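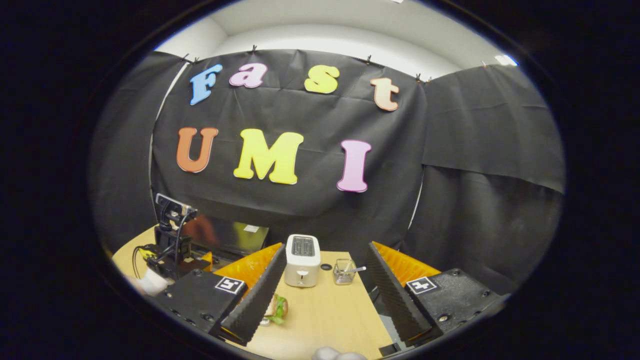

Gamage
Looking for ideas on where to keep cutlery at our breakfast table. The drawer is on the other side of the room and everyone gets sick of walking over for a spoon. For now it's a clear glass next to the toaster, with a few utensils standing in it. The toaster is a plain white two-slot. Is a glass good enough, or should I buy a proper caddy?

Suvix
Glass is fine. Ours has been going for 5 years and it goes in the dishwasher.

Inon
I'd disagree. A spoon handle leaning out past the rim gets caught by a sleeve sooner or later. We lost 2 glasses that way. Get something heavy – a stoneware crock or a steel pot.

Suvix
Or use a taller glass.

Inon
Taller tips easier.

Gavham
I'd worry more about crumbs. Keep the cutlery well away from the toaster, 60 cm if the table allows.

Gamage
Don't have 60 to spare. Will try a crock from the op shop and wipe the table more often.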